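4.3 Redistribution of tasks at the packing station

Before the two-arm cell was introduced at the Edano site, order assembly was carried out by hand in pairs, one worker picking and one checking. The cell now takes the routine picks. Over the study period it completed 3057 of them, and the remaining work was divided among 28 staff on two shifts. Interviews were conducted by the second author (Prydderch) in February, during paid hours.

Two changes were reported most often. First, checking moved from the end of an order to the start, as stock must be presented in a form the arms can grip. Second, pauses became shorter and less predictable. One operator described waiting at the cell as "standing work" -- neither a break nor a task. Supervisors at the Wallon site, where the cell was added later, did not raise this point.

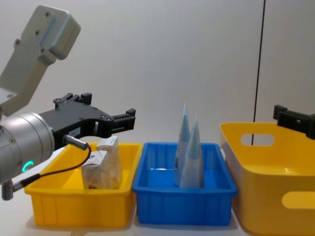
Figure 6. Two-arm cell with containers in place.

Loading is now the main manual duty and was graded as unskilled in the Montoya job scheme. Our observations do not support that grading. Loaders decide how goods are grouped and how they stand: in Figure 6 the cartons are upright in one bin and the cone-shaped packs, point upwards, in the next. Such decisions were learned from colleagues, and the written procedure (Trevor and Lougher, internal) covers none of them.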